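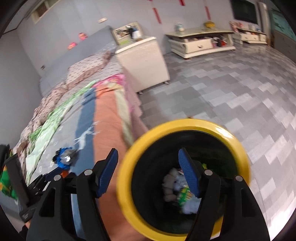 How long does it take to sleep well in a new place?

In my case it was most of a winter, and the noises were a much bigger problem than the mattress.

Print this post | E-mail this post

I've been meaning to write this one for ages. We moved from Talotville to Miststead in January (do not move in January) and I had a whole list of things I expected to be hard, like finding a dentist and working out which bin goes out when. Sleep wasn't on it. I am a person who once slept through a fire drill in college, sitting up, with my shoes on. I figured I'd lie down in the new bedroom and that would be that.

Well! The first night I was wide awake at 2 a.m. listening to the pipes. The old apartment had pipes too, obviously, but I knew those pipes. These ones do a sort of slow ticking when the heat goes off, and then there's one loud knock, and then a pause just long enough that you start to drift, and then another knock. My brain decided each knock was a person coming in the door. Dirceu slept through all of it, on his back, like a king on a tomb.

I tried everything people tell you to try. I stopped drinking coffee after lunch, which made me mean at work and didn't help at all. I tried a podcast with a man reading train timetables and got interested in the trains. I had a bath every evening for a while and enjoyed the baths a lot, but I'd get into bed all warm and pink and lie there listening for the knock anyway. Raíssa told me to put my phone in another room. I did that and then lay there wondering what time it was, so I bought a clock, and the clock ticked. The clock now lives in the kitchen.

What I hadn't thought about is how much of going to sleep is knowing where you are without looking. In Talotville I could walk to the bathroom in the dark with my eyes closed. I knew the bus that went by last thing and I knew the upstairs neighbor's cough. In the new place I was on duty all night long, checking. My aunt Ivone says it's the same for dogs, they do laps of a new house for weeks before they'll properly flop. I did laps too. Dirceu found me in the hallway one night with my hand on the wall, just sort of learning it, and he very kindly turned around and went back to bed.

The blankets were another story. My side of the family are duvet people and Dirceu grew up in a house where you had one sheet and then you piled things on top until you stopped complaining. We'd never really sorted this out in the old place, it was too warm for it to matter. In Miststead it mattered. I'd wake up freezing at four with the whole lot over on his side, and there would be a discussion (my word), or a scene (his word). We tried one enormous comforter and it was like sleeping under a parked car. The thing that has worked for us is one duvet to share and then an extra blanket each, your own, which the other person may not touch under any circumstances. 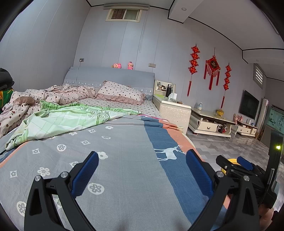 Deer duvet, with the light green blanket on top.

I asked my friend Ecaterina about all this, mostly to complain. She has moved house more than anybody I know, something like once a year through her twenties, and she has a system. First night in a new place she makes the bed before she unpacks anything else, even the kettle. She uses the sheets from the last place and she doesn't wash them first, so they still smell of the old house. I thought that was a bit gross and also wished I'd known it, as I had washed every single thing we own the week before the move and packed it in those vacuum bags. Everything came out smelling like the inside of a beach ball.

Her other advice was to pick one sound and make friends with it. I laughed at her on the phone. Then I went and stood by the radiator after dinner and waited for it to knock, on purpose, with a cup of tea, several evenings running. I got to where I could guess it pretty well. After that it was just the radiator. It still woke me up sometimes, but I'd think "oh, you" and roll over.

I kept a little sleep notebook for a bit too, nothing fancy, with a line each morning for what time I dropped off and how grumpy I was. I managed 13 mornings before I got bored of it. Reading it back now, there's one entry that only says "soup??" and I have no memory of what I meant. But it does show a bit of a change toward the end, and the best night in there was the day I walked all the way out to the reservoir and back in the sleet with Dirceu's cousin Rogério and his terrible boots. So maybe the real answer is walking. I don't want it to be walking.

Anyway, these days I mostly sleep. I still wake up early when the wind is from the north and the gutter over the back step starts up, and we have a man coming to look at that next month. The clock is doing very well in the kitchen and I've gotten fond of it.

If any of you have moved lately and have a trick that worked, please leave it in the comments. Mine aren't very scientific and Ecaterina is out of ideas. And if your trick is lavender, I've tried the lavender. It made Dirceu sneeze until past midnight and the little bag is now in the car.

Next time: the Miststead bins, which I finally understand, and a soup that may or may not be the one from the notebook.

Print this post | E-mail this post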